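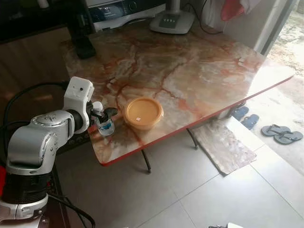
How to Clean a Marble Tabletop Without Dulling It

Marble is such a joy to live with, and it really doesn't ask for much! Most of the dull patches I get letters about come from vinegar or lemon juice, so keep both well away from the stone.

What you need

A pH-neutral dish soap, two soft cloths, baking soda, plastic wrap and 700 ml of warm water.

Step 1. Dust first

Go over the whole top with a dry cloth. Grit scratches, and crumbs hide in the corners.

Step 2. Wash

Stir 5 ml of soap into the water, wring your cloth out well and wipe in long, easy strokes. Rinse the cloth and go over it all again with plain water - soap film is what makes marble look cloudy.

Step 3. Dry and buff

Dry right away with the second cloth, using small circles. This is my favorite part, the shine comes up so nicely!

Step 4. Treat oily stains

Mix 200 g of baking soda with enough water to make a thick paste (like peanut butter). Spread it over the stain, cover with plastic wrap, tape the edges and leave it for 16 hours. Peel off the wrap, let the paste dry fully, then lift it away with a plastic scraper and rinse. Old butter stains may need a second round.

Etch marks are a different thing and need polishing powder. I'll cover those in December.

Salamatu Zakaria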